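Gripper Comparison Bench: Frequently Asked Questions
Last revised April 14, 2024

What is being compared?

Two grippers, the Wullex and the Eveck, on one simulated arm with one controller, Tustumano. The house, the objects and the lighting stay fixed. Only the gripper model and its contact settings change between runs.

Why run it in simulation first?

Each gripper gets 240 attempts per task. On hardware that would take weeks, and wear in the fingers would start to affect the later runs. The simulated results decide which settings are worth trying on the real arm.

What does the wall task measure?

How closely the controller can bring the fingertip to a flat target without touching it. The target is a framed Star Wars poster on an inside wall, and the approach point is the lower right corner of the frame. A thin black edge against a white mat gives the vision side a clear line to find.
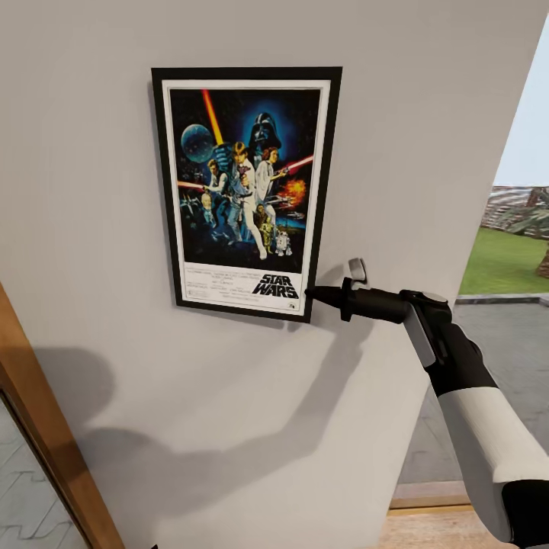 Does a light touch on the frame count as a failure?

Yes. Any contact force reported by the simulator ends the attempt. It is logged as a contact failure, separately from a timeout.

Why choose a target next to an opening?

Bright daylight beside a plain grey wall is hard on exposure. The arm also throws a broad, soft shadow across the wall under the poster, and earlier versions of the edge detector took that shadow for a boundary. Version 7 of the detector compares brightness on both sides of a candidate line before accepting it.

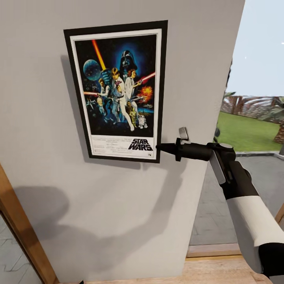
The same check is applied to the wall corner and to the door frame. It adds 6 milliseconds per cycle, which the controller can absorb at its present rate. If you lower the cycle time, turn the check off for the corner first and leave it on for the frame.

How are the camera settings chosen?

Exposure is locked at the start of each attempt. Automatic exposure was tested and dropped: the correction lagged behind the arm and the edge estimate drifted during the last part of the approach.

What does the grasp task measure?

Hold stability on a tall, flat object in the kitchen. The fingers close near the lower end, so most of the object stands above the grip and any twist shows up as a lean. Lean is read from the simulator's own pose data – the camera view is used only for planning the grasp.

Which contact settings matter most?

Friction and pad stiffness, in that order. High friction hides poor finger placement, so we report every result at 3 friction values. A gripper that does well only at the highest value is marked as unproven.
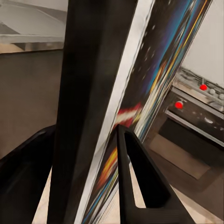
Bauerfeind writes that three friction values are too few, and that the interesting behaviour lies between the lowest and the middle one, where a grip starts to creep before it slips. We agree in part. Creep is now logged as its own figure, and a fourth value will be added once the present set is complete.

Can results from the two tasks be added together?

No. The wall task is mostly a test of the controller and the edge detector, while the grasp task depends far more on the fingers. Quote them separately, with the detector version and the friction value beside each figure.

Can I submit my own gripper model?

Yes, provided it includes collision shapes for the fingers as well as the visible mesh. Models with a single collision box around the whole gripper are returned, as the wall task cannot be scored with them.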